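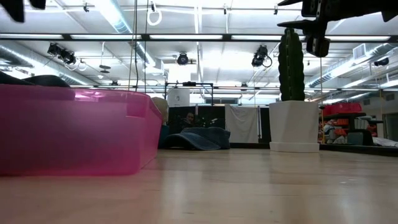 Okay, so the slow drift on the right arm. A bunch of you have been asking why tidy-up runs were paused for most of February, and I finally have an answer I trust (mostly!). The short version is that the arm thought it was higher than it was, and the error got worse the longer a session ran. You need very little error to get in trouble when the gripper hangs right over the top of a tall green cactus in a white planter, and with a hat lying on the floor between the planter and the pink bin there's a lot of reaching down low as well. We logged 1,721 runs on the Fovunen software before the first bad one, which was a hard stop with the wrist pushed down into the rim of a bin. Then we had two more in one afternoon.

I blamed the cameras first. Spent days on them, sorry Rutilio. It was Rutilio Contreras who pulled the shoulder cover and found the encoder coupling had worked loose, so the joint could slip a hair every time it reversed. The fault check should have caught that, but somebody (me) had raised its limit to 700 back when we were getting false alarms, and I never put it back. It's at 300 again now and it stays there.

Fustorska is sending new couplings for both arms. Until they're on, please keep speed at 65 percent, re-home before every session, and stay out of reach while the arm is live, even if you're just grabbing something off the floor. If you hear a tick from the shoulder, hit the stop and come find me or Rutilio. Sisay has the old part in a bag on her desk if you want to see the wear on it.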